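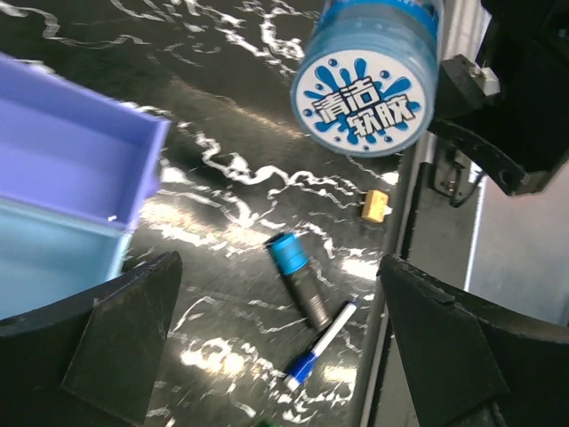 Cleaning gel, a marker and the purple bin.

I'm looking for people who like sorting desk stuff into bins (pink, light blue, purple, I love them all!) for a little tidying study at Skindbridge in February. You'd come by for an afternoon and put pens, jars and odds and ends wherever feels right to you.
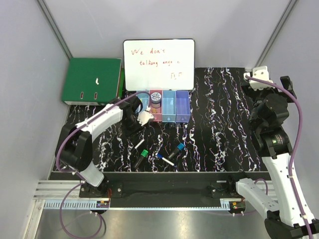 Issue 119

No experience needed, messy people very welcome! We have more than 100 spots – write to Giang Dương at the Bondard front desk.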